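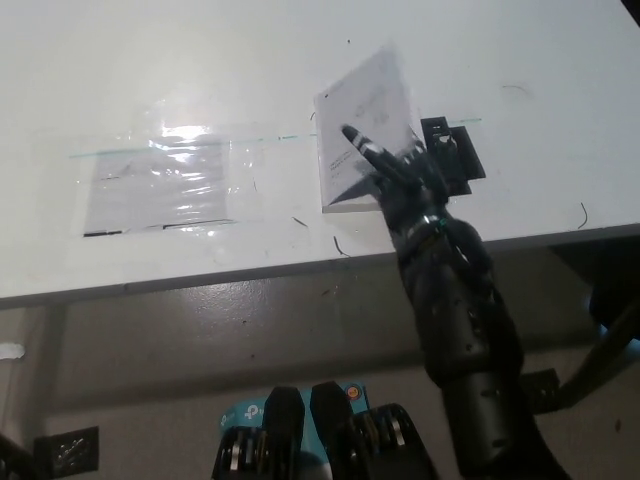
5 min read

February 11, 2023

I have owned the campground at Lallidton for one full season now, and a few people have asked how it went. The short version is that we stayed open, we paid the loan every month, and I am doing it again this year. The longer version follows.

For anyone new to this blog, I bought the place from Mohandas Annamalai, who ran it for 19 years with his wife and then by himself. It has 81 sites on the north side of the lake, a store the size of a two-car garage, a bathhouse, and a boat launch that locals use for free because Mohandas always let them. I had worked for a hotel chain before this, mostly in scheduling and payroll. I had camped maybe ten nights in my life.

The sale closed in the winter, so I had some time before the first guests. I spent most of it in the store with his paperwork. Mohandas kept reservations in ledgers, one per year, with a page for each site. People who came every summer had their site penciled in before they called. I thought I would have all of it moved into booking software by the end of March. I picked one called Arkden because it was cheap and the person on the phone was patient with me.

It took until the middle of May. The ledgers had a lot in them that there was no box for. "Back in on left side only." "Do not put next to 44." "Pays in fall." I called Mohandas so often that he started calling me in the mornings to get it over with. In the case of site 44, he said there had been a disagreement over a generator and that I should leave it alone. I left it alone.

What I got wrong first was the prices. Seasonal guests, the ones who leave a camper in place from May to October, had been paying the same rate for a long time. I ran the numbers the way I would have at the hotel company and sent everyone a letter with the new rate, effective right away. Seven of them gave notice within two weeks. Two changed their minds after I called and worked out a payment plan. The other five left, and I spent most of the early summer trying to fill those sites a weekend at a time, which is more work for less money. If I could redo one thing from the year it would be that letter. I would have raised the rate half as much and told them a season ahead.

The second thing was the store. I stocked it like a gift shop. I bought mugs, I bought sweatshirts with a loon on them, I bought a nice line of soap. What people want at a campground store is ice, firewood, propane, marshmallows, a phone charger and whatever piece of the camper just broke. Ermira Angelovski, who had worked the counter for Mohandas and stayed on with me, told me this in April. She was polite about it. By the Fourth of July she had moved the soap to the bottom shelf and put sewer hose fittings where it used to be, and the store started making money. I still have most of the mugs.

June was the hard month. It rained for the first two weekends, and on the second one the pump for the bathhouse quit on a Saturday morning with nearly every site taken. The repair company in town could come Monday. Ji-hoon Ha, who has had a seasonal site since before Mohandas stopped counting, used to maintain pumps at a bottling plant. He looked at it with me and said the motor was fine and the pressure switch was gone. The hardware store in Punum had one left. I drove over and got it, and he had the water back on before supper. I gave him a month off his rent. He argued about it and then took it.

After that I made a list of every part on the property that would shut us down if it failed, and I bought a spare for each one that cost less than a motel room. There is a shelf for them in the pump shed with tags. I have used three so far.

Staffing went better than I expected. I hired two high school students for the weekends and one retired postal worker, Bok-nam Na, for mowing and trash. She asked for the early shift and I gave it to her gladly. One of the students quit in July to go to a soccer camp, with two days' notice, and I filled in myself. I learned to clean a bathhouse in 40 minutes. My back learned it too.

People ask about the money, so I will say what I am comfortable saying. On an average summer weekend we filled 70 percent of the sites. Midweek was much lower. That was enough to cover the loan, insurance, wages, power and the new roof on the bathhouse, and to pay me less than I made before. I knew that going in. Insurance was the number that surprised me. The swimming area costs more to insure than every building put together, and I went back and forth on closing it. I kept it open and moved the rope in closer to shore, and the insurer accepted that with new signs.

I closed the gate for the winter at the end of October. Since then I have been doing the jobs you can't do with people around. I replaced the electrical pedestals on the lower loop, or rather I paid Yu-na Seo to do it and carried things for her. I repainted the store. I cleaned out the back room and found a box of site maps from when the lower loop was a horse pasture, along with a lot of mouse nests.

Plans for this year are modest. The seasonal rate stays where it is. I am opening four tent sites along the creek with no hookups, because people kept asking for something quieter and that ground is too soft for campers anyway. The store will open at 7 on weekends for coffee. I would like to get better Wi-Fi but the quote I got was silly, so that will wait.

Mohandas still comes by most Thursdays. He parks at the boat launch, walks the upper loop and stops in for coffee on his way out. In November he told me the culvert by the entrance had one more spring in it at best. I have a contractor coming to look at it when the ground thaws.

Reservations for the coming season open March 1, online or by phone. Returning guests, your site is held until the end of this month. If you need a different one, call the store and leave a message. I check it every evening.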